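Writing the house rules for our robot cell (and what I'd change)

When Halima Urio and I picked our project topic, everybody else in the class was building something. We picked rules. I know, I know! But our lab has an arm that five different project teams share, and the only written instruction was a faded sheet taped to the door that said to be careful. So our goal was a short set of house rules that a new student could read before their first session and really use.

We started by reading. Sofia Sotiropoulos, who supervised us, pointed us to the ISO robot safety standards, and I'll admit I got through them slowly, with a lot of coffee. They're written for people who build and install robots for a living, so plenty of it didn't fit a student lab where the task changes every few days. What did fit was the order of the thinking: list the hazards first, decide how bad each one is, and only then write a rule. We had been doing it backwards. Our first draft was basically a pile of "don't" sentences.

Next we went through the session log that the Makori team had kept since the fall. It has 3,549 entries (most are one line, thank goodness), and we sorted them by what people were doing when they hit stop. Picking up hard parts came up less than I'd guessed. Soft stuff came up a lot – cloth, bags, anything that bunches up and hides where the fingertips are.

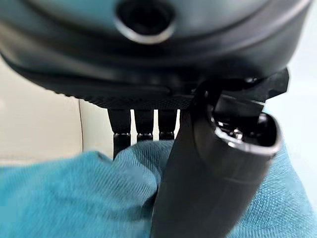

That changed our draft quite a bit. We'd been thinking only about people getting pinched, and we had nothing about what happens to the gripper or the thing next to the thing you're picking up. So Halima wrote a section on contact. The main points are to drop the speed before the fingers get near fabric, to check the wrist view as well as the room view, and to stop if you can't tell what a finger is touching. Guessing is not allowed, even if you're pretty sure.

We also argued over how many people should be present. I wanted one, so folks could work late. Halima wanted two, one driving and one with a hand by the stop button, and Sofia sided with her. Fine! The rule is two.

To test the rules we handed them to two teams, Zoler and Trarkach, and watched them set up without helping. The Zoler people read the whole thing. The Trarkach people skimmed it and missed the part about clearing the last team's saved positions, which was on page two. It's now the first item on page one.

If I did this over I'd test much earlier, with the ugly draft. I'd also ask the Liltport lab for their rules, because they share an arm too and we only heard about it in July. The speed limit near fabric still needs a real number. Right now it says "slow," and my slow and Halima's slow are very different.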